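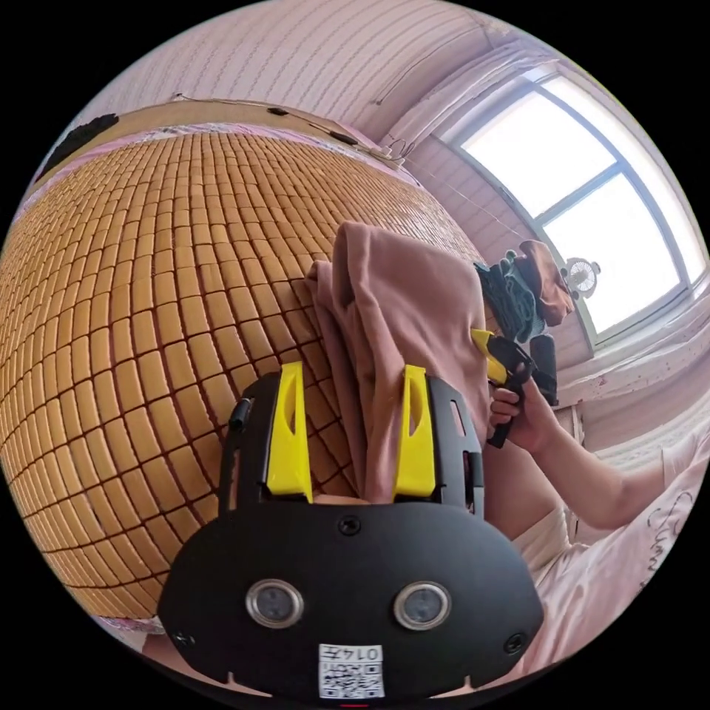

Figure 2. Cloth handling on a bed with two hand-held grippers. The nearer gripper holds a piece of pink cloth between its fingers.

4. Equipment plan and costs

4.1 What had to be bought

The project set out to record household cloth handling in people's own bedrooms, using hand-held grippers in place of robot arms (Figure 2). The first budget, drawn up in July, assumed that most of the money would go on robots. A single arm on a wheeled base was to be taken from home to home in a van. We dropped that plan after pricing the van hire, the insurance and the second member of staff needed to lift the base up a flight of stairs. The arm already in our laboratory was kept for the later tests, and the money set aside for a mobile one was moved to hand-held units.

Each operator works with a pair of grippers, one in each hand. The pair is the smallest useful unit for folding and sorting clothes, and we budgeted on that basis throughout. A lone gripper is of little use to us except as a spare. This affects how orders should be placed. A supplier who sends an odd number, or who fills half an order and back-orders the rest, leaves equipment on the shelf that has been paid for and can't be sent out.

4.2 Quotations

We asked three firms for prices. Caltis offered a gripper at £499, with the fingers fitted and the mounting plate included. Cirkar offered a lower price for the body alone, with the fingers, screws and cable sold as extras. Once these were added the two offers were close, and the Cirkar delivery time was longer. Oltard would supply only complete kits with a laptop and a year of support. The Oltard kit would have suited a group with no technical staff, but we had laptops already and the firm would not quote without them.

We ordered 50 grippers from Caltis, enough for 25 pairs. The total for the grippers alone was £24,950. The order was placed in one go to get a single delivery charge. In hindsight a small first order would have been wiser. The fingers on the first batch were a little stiff at the base and we asked for a change, which Caltis made at no cost, but every unit had to go back for it. The return took the whole stock out of use at the same time. Postage fell to us, and there was no line for it in the budget.

4.3 Number of pairs in use

The number of pairs needed depends on how long each pair stays in a home, how long it spends in the post, and how long it takes to check and clean between homes. We had 116 homes on the list. Our first estimate treated the time away from the laboratory as time in use. A pair spent longer in transit and on the bench than it did in anyone's hands, and the estimate was revised after the first round of visits.

Bench time was the part we had most badly underestimated. On return, each gripper is wiped down, the fingers are checked for cracks, the screws are tightened, the lenses are cleaned and the code on the label is read back against the stock list. None of this is slow when done once. With a full crate of returns it fills a day, and the person doing it can't be out on visits. We now cost bench time as staff time under its own heading, where before it was absorbed into general technical support.

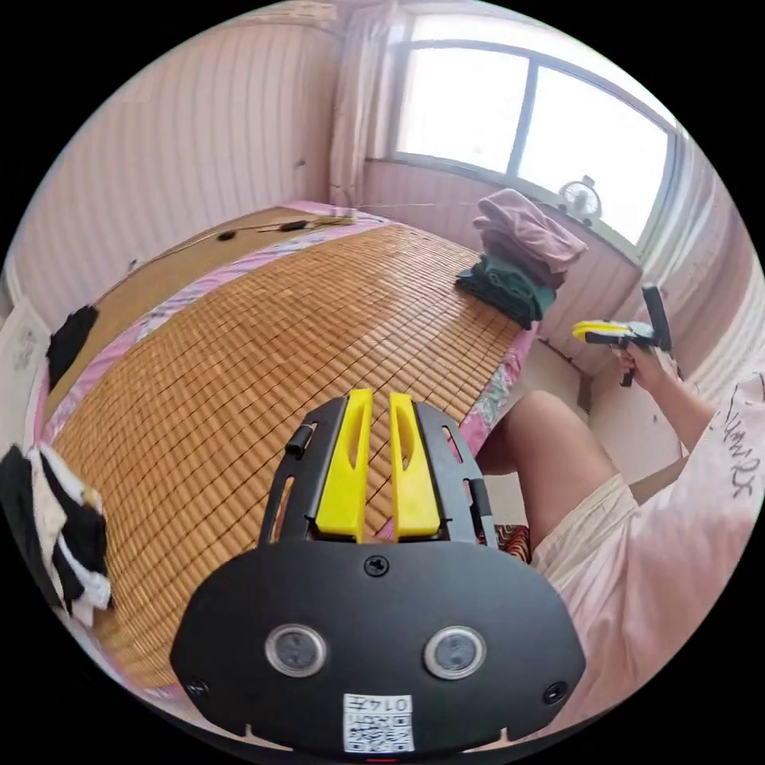
Labels deserve a line in any plan of this kind. Every gripper carries a printed code and number, and the same number is entered on the loan form, the recording log and the repair sheet. We bought a small stock of blank stickers and printed our own when a label wore off. The cost was trivial. A gripper with an unreadable label had to be taken out of use until it was traced, and in two cases the recordings made with it were held back for the same reason.

4.4 Rooms and furniture

We did not buy any furniture or cloth for the home recordings. Operators used their own beds and their own clothes. This kept the materials line low and gave a spread of surfaces that we could not have bought sensibly, from loose sheets and thick duvets to woven mats. It did move some cost elsewhere. Visits had to be timed for daylight in homes with poor lamps, which limited the number that could be fitted into a winter day, and travel claims went up as a result. We had considered sending out a lamp with each pair. The price of the lamp was acceptable, but the larger box moved the parcel into the next postal band.

For the laboratory tests we did need a bed. A second-hand frame and mattress were bought from a house clearance shop in Baird and delivered by the shop. The purchase went through as furniture and needed a different form from the rest of the equipment, and a fire safety label had to be shown before it could be brought into the building. Groups planning similar work should ask about this early.

4.5 Spares and running costs

Fingers were the item replaced most often. They are moulded parts that wear at the tip, and they are cheap enough to be kept in quantity. We set aside a tenth of the purchase price for spares in the first year and spent most of it on fingers and cables. Body repairs were fewer but cost more in staff time. Declan Mapplebeck, who kept the repair sheets, advised holding complete spare units and repairing the faulty ones in batches (personal communication, January 2021). We followed this advice from then on and the number of cancelled visits fell.

Storage of the recordings was charged by the university at a yearly rate. It was left out of the equipment budget in the first draft on the grounds that it was not equipment. It should sit beside it. Each further pair sent out adds to the storage bill, and a group that finds the money for more grippers part way through will need to find money for discs too.

4.6 Revised budget

The revised budget has separate lines for grippers, spares, postage, bench time, travel and storage. The arm is shown only as an existing asset, with its yearly service. No allowance is made for resale of the grippers. Units still working at the end of the project will be kept for teaching, and worn ones will be stripped for screws and cables. Exchange rate changes between quotation and invoice were small and are included in the gripper line.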